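Starting piano at 62: curved fingers, flat fingers, and is it too late to fix mine?
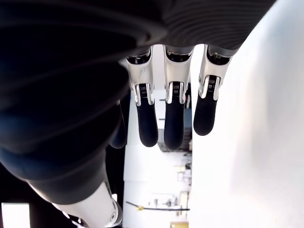

Fingers pointing down, silver-white above and black at the tips.

Print this thread | E-mail to a friend | 5 shares

Posted in Adult Beginners, February 2022

porchlight_pam
Hello everyone, and thank you for letting me in! I've been reading along here since November and finally worked up the nerve to register. I'm 62, I retired from the school kitchen last spring, and I have wanted to play the piano since I was a little girl listening to my aunt play hymns through the wall. So my husband and I cleared out the sewing corner, and I bought myself a Bevholm digital with the weighted keys (secondhand, and it still felt like an awful lot of money), and I've been working through the first Kiltent book at the dining room end of the house where the light is good.

My trouble is my hands. The book says to keep the fingers curved as if you were holding an orange. I can do that for a line or so, and then I get to a part I have to think about and they go flat as pancakes. My pinky sticks straight up in the air like I'm at a tea party. I've tried going slower, I've tried looking at my hands the whole time (then I lose my place on the page), and I've tried a real orange, which rolled under the couch. How much does it matter? I'm not hoping for a concert hall. I would like to play "Abide With Me" for my sister at Christmas without embarrassing either of us.

thumbunder
Welcome, Pam! What a lovely way to spend a retirement. I teach adults out of my front room, and I'd say it matters a good deal, so please don't let it slide. Flat fingers make you push from the arm, and by the time you get to the second book, with the scales, you'll be fighting yourself on every thumb crossing. I have had students come to me with years of flat playing behind them, and undoing it took longer than learning it right would have.

Try this away from the keys. Let your arm hang at your side while you're standing up, completely loose, and look down at your hand. It already has a curve in it. Bring it up to the keyboard without changing a thing and set it down. Play five notes, slowly, C up to G, and stop. Drop the arm again and start over. Do that for 3 minutes before you open the book, every day, and leave the orange in the fruit bowl.

old_upright
I'm going to disagree a little with thumbunder, and I hope it's taken kindly, as we've had this talk on here before. I've played for dances and church suppers most of my life and my fingers are as flat as a shovel. My teacher back in Arier rapped my knuckles over it for years and all it did was make me dread Thursdays. Plenty of very good players use a flatter finger for slow, singing music, and a hymn is about as slow and singing as it gets.

What I'd watch for is tightness. If your wrist is stiff or your forearm aches when you get up, something's wrong, whatever shape the fingers are in. If you're comfortable and the notes come out even, play your hymn and enjoy it.

thumbunder
Taken kindly, as always. But you had a teacher in the room with you, knuckle rapping and all, and you had decades to find your own way around it. Somebody working alone from a book needs a sensible place to start from. I'm glad to let a student flatten out for a slow melody once the curved shape is comfortable. I wouldn't begin there.

Agreed completely on the tightness. Pam, does anything hurt?

porchlight_pam
My goodness, what a lot of help already! Nothing hurts exactly, but my right wrist is tired when I'm done, and I catch myself holding my breath. I tried the arm-hanging business this morning in my robe and it did feel different. The pinky still wants to go up. Is there a trick for the pinky?

biscuit_and_bach
Pinky person here! Mine did the very same thing and still does when I'm nervous. Two things helped me. First, my bench was too low. I'd been using a kitchen chair, and when I finally put a cushion on it (a folded bath towel, really) my forearms came level and half the problem went away that same evening. Second, I started playing very quietly. When I played loudly I was bracing everything, and up went the pinky.

I'd also say a lesson or two is worth it, even if you mean to go on by yourself. There's a little music store on Ibarra Street near me that lets you book one half hour at a time, no signing up for the season, and yours may have something like it. I nearly talked myself into a $2,000 upgrade when all I needed was somebody to look at me from the side and say "sit up, dear."

old_upright
The bench! I should have asked about the bench. Pam, what are you sitting on?

porchlight_pam
Oh dear. A dining chair. And now that I'm looking at it, my elbows are well below the keys. I've put the big atlas on it with a pillow over the top and my husband says I look like a queen. I'm going to try it this way through the weekend, with the hand drops first, and I'll keep the hymn for dessert.

thumbunder
The atlas is fine for now, but do check that your feet still sit flat on the floor. If they're dangling, slide something under them. And breathe out at the end of every line, out loud if you have to. I make my students do it and they feel silly and play better.

biscuit_and_bach
Please come back and tell us how it's going! Also, which key is your "Abide With Me" in? I have a nice easy one in F, with the left hand mostly in single notes, and I'd be happy to type out the fingering for you.

porchlight_pam
Mine is in E flat and I've been pretending not to notice. Yes please to the F!

Print this thread | E-mail to a friend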